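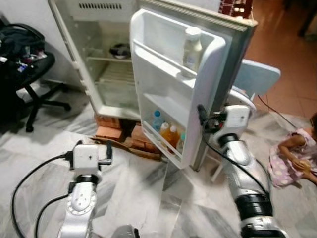 The right gripper holds the refrigerator door while the left arm stays low.

Search articles Enter keyword Go

May - By Jamila Khondokar

The Door Is the Hard Part

Grakevetti manages 158 furnished apartments, and every one of them has a refrigerator that must be opened, checked and restocked between stays. The job used to belong to the housekeeping crew, who did it last and fastest. Under a trial with the integrator Sevton, part of it is moving to a two-armed machine.

The task sheet is short. Approach the appliance, grip the edge of the door, swing it wide, hold it, and report what is on the shelves. Removal of bottles comes later in the program. Sevton set a target of 2,000 logged door cycles before any item handling would be signed off, and the crew was trained to run and score those cycles.

A refrigerator door is a poor object for a fixed routine. The magnetic seal resists and then lets go all at once, so the force needed in the first instant is far higher than the force needed after it. The arm also has to follow an arc whose radius differs with each model and whose height differs with each floor. Sevton handles this with a slow pull and a force limit at the wrist. If the limit is reached, the arm stops and waits for an operator.

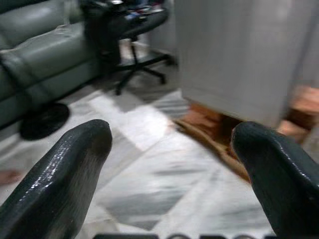
Waiting is where the work has changed. Housekeepers on the trial now spend part of each shift at a tablet, clearing stops and entering a reason code. The first code list, drawn up by the software supplier Mitsotakis-Vlachou, had 200 entries. Staff found it unusable and asked for a shorter one. The current version fits on one screen and uses their own terms, such as "seal stuck" and "chair in path."

Pay was slower to settle. Clearing stops was first treated as ordinary cleaning time, although it requires a certificate and carries responsibility for the safety stop. The crew now gets a separate hourly rate for it, and the rate applies from the start of the run, including time when the machine needs no help.

Shift planning has changed too. One operator may supervise no more than 2 machines, both on the same floor - a limit the crew asked for after an early schedule had people using the stairs to reach a stopped arm. Cable checks are done before each run, and the wrist housings are wiped down after it.

Wiping out the shelves remains manual work. So does judging whether an open bottle should be kept. Grakevetti plans to repeat the trial at its Skuluvness building, where the kitchens are narrower and the doors open toward the wall.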